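Setting Up Your Nirner Mattress Topper, Part 3: Unrolling, Airing and Settling In
By Chiyo Shimada
March
191 shares | 30 comments

Okay, so the box is inside and you've cleared some floor. Good! I've set up more of these toppers than I care to admit (one for me, two for my parents' place in Berport, one for a friend who owed me dinner afterward), and this is the order I'd go in every time.

1. Strip the bed down to the mattress. Pull off the old pad too, even if it looks flat. A folded corner under a new topper turns into a lump, and you will find that lump with your hip at two in the morning.

2. Vacuum the mattress and let it sit with the window open while you deal with the packaging.

3. Cut the outer bag only. The topper is vacuum-packed inside a second layer, and it's very easy to go through both at once. I use the little round-tipped scissors from my sewing kit.

CAUTION: No box cutters, please. I nicked my first topper that way, and the nick grew.

4. Lay the roll at the head of the bed, seam side down, before you open the inner bag. Once it starts puffing up it gets floppy and heavy and wants to go its own way - so get it where you need it first. 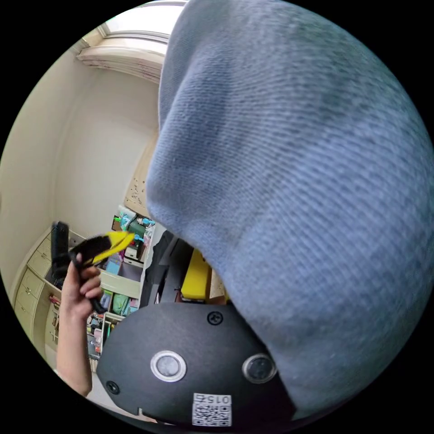 5. Open the inner bag and unroll slowly toward the foot. If one side runs ahead of the other, stop, roll back a little and straighten it. Don't yank on a corner. The foam is at its weakest while it's still cold and squashed.

6. Walk away. Really! Give it 3 hours before you judge the thickness, and overnight if your room is chilly. Mine looked like a sad pancake at first and was perfectly fine by breakfast.

NOTE: There's a smell. It's a bit like a new shower curtain and it fades quicker with a fan going. Leave the sheets off until you've stopped noticing it.

7. Check the edges. You want the topper sitting even with the mattress all the way down to the foot.

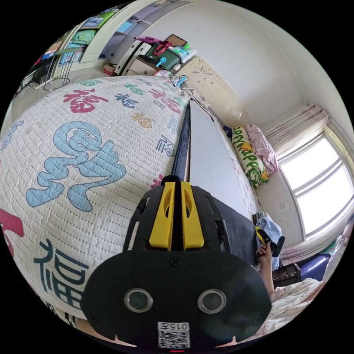

Looking toward the far end of the bed.

8. Now do the straps. Start with the two at the head, then hook the foot ones, then go back and snug everything up. Tight enough to stay put is plenty - if the corners start curling, you've gone too far, so let each strap out a notch.

9. Put on the cover and then your fitted sheet. You may need a deeper sheet than you had before. I held out for weeks with my old ones and they popped off every single night.

NOTE: Rotate the topper head to foot once a month for the first season. Don't flip it, the bottom has a grippy coating that you don't want to sleep on.

If it still feels too firm after a couple of weeks, skip ahead to Part 4, where I go through the adjustment layers.

Related
Flultard Pillow Guide: Fill, Fluff, Repeat
Which Matsuda Bed Frame Fits a Thick Mattress?
Part 2: Getting the Box Upstairs
Part 4: Too Firm, Too Soft, Too Warm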